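Jendcombe, Saturday, December 10, 2022

FOR IMMEDIATE RELEASE

Prernex brings out the Kelemen, a square cabinet with one very deep drawer

I've been writing to you all since the summer about "the little grey thing we're working on", so it's a real pleasure to say it's finished, it has a name and you can order it. It's called the Kelemen, and it's a square cabinet you can use as a side table, with a drawer that comes out so far you can see right to the back of it.

I'm Margit Pálfi and I run Prernex, a small furniture workshop in Jendcombe. We mostly make things for kitchens that are too small, my own included. Our last piece, the Arkus shelf, did well with people in flats, and a lot of them wrote to us afterwards asking the same thing: lovely, but where do I put the cups and bowls I use every single day? They didn't want another wall cupboard. Most of them had run out of wall!

So we started with the drawer. Zdislava Dvořáček drew it first, on the back of a delivery note, and the rest of the cabinet was built up round it. It has tall sides and a flat floor, so a stack of breakfast bowls can sit in there without you having to lay them on their sides, and cups can stand upright. I keep my tea things in the one at home, plus a bag of rice that really ought to live somewhere else.

The handle took far longer than it should have done. We had five on the bench at one point (one of them was brass and I still miss it), and we settled on a plain black U shape in the middle of the front. You can get your whole hand round it, even in an oven glove, and it's easy to find when you're not looking.

The top is flat and grey and we've left it alone. No raised rim, no cut-outs, no tray. It's a place to put a bowl down while you're getting the rest of the things out, or somewhere for the kettle if you're short of worktop. The front edge comes forward a little over the body, and Zdislava fought for that one. I was against it for weeks and I was wrong, it looks much better.

A word on the colour, as we've been asked already: grey is what we're making this winter. We tried a green and two people in the workshop loved it and everybody else went quiet. It may come back. If you'd like it to, please write in and say so, because I could do with the support.

It will take marks if you use it hard. Mine has a ring from a saucepan and a scuff I can't explain. A damp cloth and a bit of washing-up liquid will see to most things, but please don't go at it with a scourer. The drawer lifts out for cleaning once it's open all the way, and the instruction sheet shows you how.

Orders are open now through the workshop. The first batch goes out in February, and every cabinet comes put together, handle and all, so there's no bag of screws to lose down the back of the sofa. Delivery is to the ground floor as standard. If you're up several flights, tell us when you order and we'll work something out between us.

If you'd like to see one before you make up your mind, there's a Kelemen in our showroom in Jendcombe, next to the Arkus shelves. Do pull the drawer out and put things in it, that's what it's there for. We're open 3 days a week over the winter and the kettle is generally on.

Journalists and shops are welcome to borrow a cabinet for photographs. Just ask for me or for Zdislava at the workshop and please give us a bit of notice, as there are only 2 spare and they do get about.

Margit Pálfi
Prernex, Jendcombe

ENDS

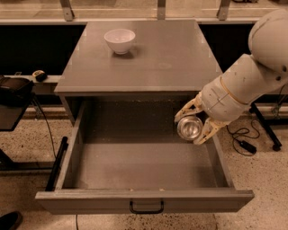
The Kelemen in grey, drawer fully open, with a small white bowl on top.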